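Gurbridge heating bills to rise 6% in February, and the sweaters are not included

OTVILLE, Jan 21, 2023. Miah Energy will raise its household gas rate by 6% for customers in Gurbridge and Hultport. The company is aware that it is winter.

The increase follows higher wholesale prices. A home using 100 therms a month will pay $7 more. Customers on fixed plans can carry on feeling smug until their plans end. 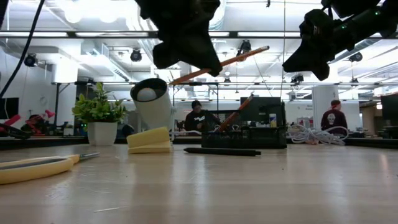

Help with bills

Miah Energy has set aside 300 grants for low-income households. The form is two pages long, down from seven, and can be filled out in pencil. Apply at the Otville office or by mail. Rates will be reviewed again in summer, when everyone has stopped caring about gas.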